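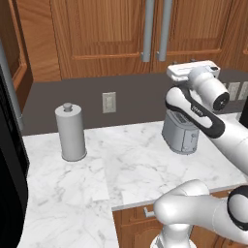 Week 5: the arm in the practice kitchen

So this was the week I got the Skirner kitchen pack running, and I'm still quite pleased about it! Our group at Brusham is reviewing it as a teaching kit (25/09/2022 version), and my share is the simulated kitchen, the one with the marble worktop, the toaster and the kitchen roll holder.

Setting up took me 34 minutes, most of that spent hunting for the licence key, which was in the second email and not the first. After that the white arm loaded at the counter straight away. I like the room a lot – brown wooden cupboards, grey splashback, sockets on the wall – and it feels closer to my nan's kitchen than the bare grey floor we had in our last module.

I ran 167 short tries at moving the gripper from high up by the splashback down to the toaster lever. The sliders for each joint are easy to follow (even for me), but the help pages are thin. I had to guess what "soft stop" meant, and I guessed wrong twice.

My main moan is the toaster. It sits near the back wall, and from the view I'd picked the bend of the arm hides part of it, so I kept having to swing the camera round. You can save views, but the button is buried under Tools.

The full log has 1,071 lines and is in the shared folder. Next I want to try the paper towel holder, with the speed turned right down.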